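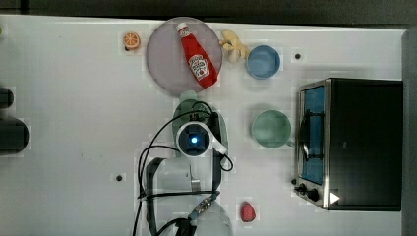 Figure 1. Tabletop with lavender plate, red ketchup bottle and toy food items.

Live Audience Participation in Scripted Television: Report on the Kevonmont Web Chat
Submitted by Chiến Nông, Department of Media Studies

1. Purpose
This report examines a live web chat held in January to promote the second season of Kevonmont, a scripted drama carried by the regional cable channel Waklow. The project asked whether viewers who took part in the chat were more likely to watch the following episode at its scheduled hour.

2. Background
Waklow began offering cast chats during the first season of Kevonmont. The January session opened at 10 p.m., directly after the broadcast, and ran for 30 minutes. Streaming was provided by Odera. Questions were submitted in advance through the program's page or typed during the session, and a moderator from the channel selected those to be read aloud.
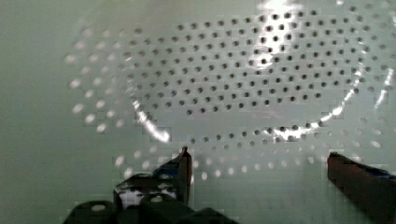 Figure 2. Perforated surface and gripper fingers, close view.

3. Method
The chat log supplied by Waklow contained 2629 messages. Greetings, repeated posts and messages removed by the moderator were set aside. A sample of 1000 was drawn from the remainder and sorted by topic: plot, cast, production, scheduling and other. A short survey was then sent to participants who had agreed to be contacted, and 98 completed it.

4. Findings
Plot questions formed the largest group, most of them concerning the closing scene at the Lillon hotel. Messages about scheduling were few but received the longest replies from other viewers. Of the survey respondents, a majority stated that they watched the next episode when it aired. Several added that they would have done so without the chat.
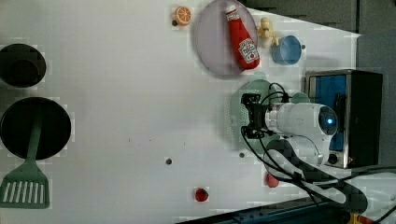 Respondents who had a question read aloud did not differ clearly from those who had not. The group was small, and the survey did not ask how long each person stayed in the session.

5. Limitations
Survey respondents were self-selected. Ratings for the episode were not made available to the project, and viewing is therefore self-reported. A comparison with the first-season chats was planned but could not be completed, as those logs had not been kept.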